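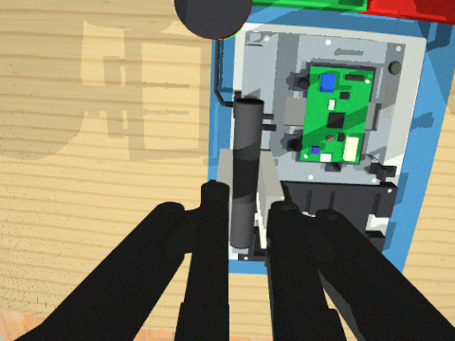
Drovatier: progress report to the Ikex small projects fund

July
By Cosmin Iordache

Dear members of the fund,

This is the second report about the Drovatier build, which we make in the shared workshop on Bowen Street. The first report was mostly about the furniture and the permissions. In this one I can write about the robot itself.

I remind shortly what we want to do. The workshop receives many old devices for repair, and a person must open each one before anything can be tested. We want an arm at the repair table which takes the lid by its handle, swings it up and holds it there, so the person has both hands free for the board inside. It is a modest goal, but the holding part is more difficult than it sounds.

What is done

The model of the work cell is now complete enough to use every day. Lăcrămioara Tudose built it in the simulator during the spring. It has the table with the wood top, the arm on its mount, the signal tower with the red, amber and green segments, and the enclosure with its hinged lid. She also modeled the electronics in the open part of the enclosure, with the green circuit board and the small components on it. I was against this at first because of the time it costs. I have changed my opinion: when the board is there, we see at once if a planned path brings the fingers too near to it.

The grasp is planned with the fingers coming from both sides of the cylinder. In our first version the gripper came at an angle, and one finger touched earlier than the other and pushed the part away. Now the gripper aligns itself first, stops for a moment, and only then closes. We made 141 simulated trials with the new sequence. I attach the log in a separate file, with the failed trials marked by cause.

The lid motion is the second piece of work. The lid turns on hinges, therefore the handle travels on an arc and the gripper must follow this arc very exactly.

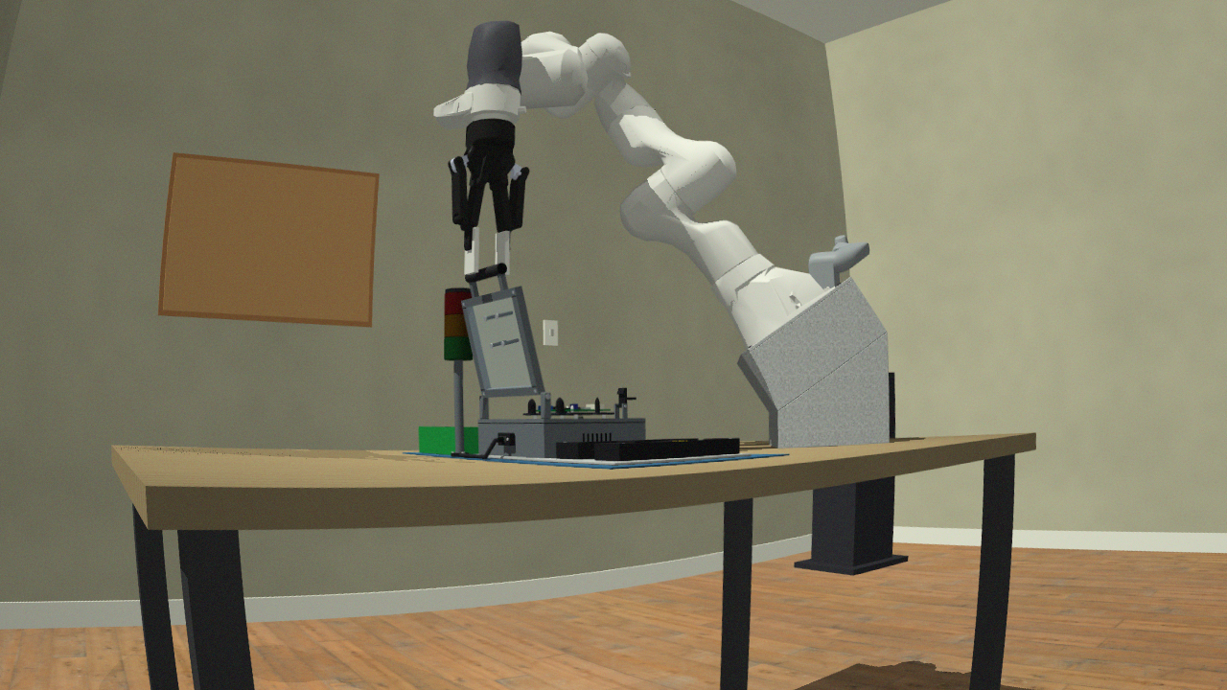

If it follows a straight line, even for a short distance, the force on the hinge grows quickly and the simulator reports it. We solved this by computing the arc from the position of the hinge axis, and by letting the wrist be a little soft in one direction. The softness is a setting in the Zevside control library and we needed many evenings to find a good value. In the model, the lid can now be moved slowly without large forces. We have not yet tried this value with the real arm, so please read it as a result of simulation only.

What is late

The real enclosure for testing is not mounted. The hinge brackets we ordered had the wrong hole distance, and the supplier changed them only after two letters. They are here now, and I have drilled the base plate for them - carefully, after I spoiled the first one.

The signal tower is not connected to the controller. In the model it is only a body that the arm must avoid. On the real table it should show the person when the arm is moving, and the workshop will not let us run without this. I agree with the workshop.

The view from above the gripper also needs more work. The fingers take a large part of the view when they come close.

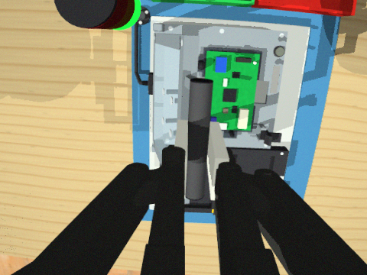

Our software finds the top of the cylinder well from a distance, but close to the end it has less to look at, and the estimate becomes nervous. For the moment we keep the last good estimate for up to five frames and continue with it. Lăcrămioara prefers a different solution, with a second view from the side of the table, and she will prepare a small comparison.

Money

From the grant we have spent 1043 dollars in this period. The largest part was for the power supply and the emergency stop, then the brackets and the cables. We paid nothing for software. The receipts are with the workshop office and I can send copies.

Next steps

We will mount the enclosure and connect the tower. After that we will run the lid motion on the real arm at the lowest speed, with a person at the emergency stop all the time. I also ask the fund for permission to move the remaining part of the travel budget to spare fingertips. Please write me if this needs a form.

With respect,
Cosmin Iordache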